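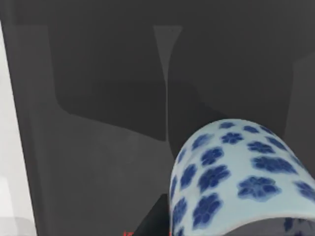

Attachment 1: wrist camera, sim, porcelain object at lower right, gripper above the table

Ticket: Wrist camera placement / Clarkivon vs Ogura two-finger comparison
Status: Open, waiting on supplier
Priority: Medium
Component: Simulation, gripper evaluation
Opened: 18/02/2025

Summary
Grasp success on the glazed porcelain object is far worse with the Clarkivon gripper model than with the Ogura one. Stendo support say this shows the Clarkivon fingers are a poor match for curved, slippery shapes. I don't think we have shown anything about the fingers yet. I think the camera is in the wrong place.

What we see
Attachment 1 is from the wrist view on the Clarkivon set-up. Most of the view is bare grey tabletop. The object is down in the bottom right corner, with part of it out of view, and the dark pointed shape next to it at the bottom is most likely one of the fingers. That's one finger, on a two-finger gripper. If I can't tell from this where the second finger would close, I am not sure why we expect the controller to.

The shadows take up more of the picture than the object does. There are two big dark areas with a paler funnel between them, and to my eye they look like the gripper's own shadow.

Steps to reproduce
1. Load the tabletop scene with the Clarkivon gripper and the default wrist camera mount.
2. Place the porcelain object from the Ekoria asset pack.
3. Run the standard approach with the stock controller.
4. Save the wrist view before the fingers close.
5. Swap to the Ogura gripper and repeat. Leave everything else alone.

Step 5 is where I have my doubts. The Ogura model ships with its own mount, so swapping the gripper also swaps the camera position. The comparison changes two things at once and then blames one of them.

Log

Entry 1
Ran the full batch on both grippers with default settings. 1,199 attempts each. Clarkivon clearly behind. Sent the results to Stendo with the saved views.

Entry 2
Reply from Stendo: "Known limitation of narrow fingertips on rounded objects. Suggest wider pads." No comment on the camera. I asked whether they had opened the attachment. No answer to that part.

Entry 3
Tried wider pads anyway. Little change, and the wider pads hide more of the view. Put the original ones back.

Entry 4
Checked the log file against the batch size. 1,162 attempts recorded for Clarkivon, 1,156 for Ogura. The missing runs seem to be timeouts that never got written out, on both sides. It isn't a big gap, but it means the percentages in the vendor summary are worked out from the wrong total. Please don't quote them until this is fixed.

Entry 5
Turned cast shadows off in the renderer. Grasp success went up for both grippers, more so for Clarkivon. I wouldn't read too much into it - one batch, one object, one lighting set-up. Still, fingertips don't get better at holding things when you switch the shadows off.

Entry 6
Stendo now suggest the glaze pattern is confusing the depth estimate, as the blue flowers have soft edges and get small and squashed near the curved top. Possible. The same texture was used for the Ogura runs though, so it can't explain the difference by itself. Asked for a plain white version from Ekoria to rule it out.

Entry 7
Moved the Clarkivon camera back and tilted it towards the fingertips by hand. Both tips are now in view at the start of the approach. Have only run 3 attempts so far, which is no use as a result. Full batch is queued.

Not yet tested
- Clarkivon gripper on the Ogura mount, and the other way round. Should have been the first test.
- Plain texture on the same object.
- Light moved off to one side, shadows left on.
- A second camera fixed beside the table. Stendo are keen on this. I'm less so, as the whole point was to manage with the wrist view.

Requested from Stendo
- Mount offsets for both grippers, in the same reference frame this time.
- An explanation of why timed-out attempts are dropped from the log.
- Please stop closing this ticket as "hardware limitation". There is no hardware. All of these runs are in simulation, and we haven't bought either gripper yet.

Workaround
None that I would recommend. Turning shadows off gives nicer numbers but the bench will have lamps over it, so we would be tuning for a room we haven't got.

Next action
Swap the mounts and rerun the full batch on both. Purchase decision stays on hold until that is done, whatever the sales sheet says. Leave this ticket open.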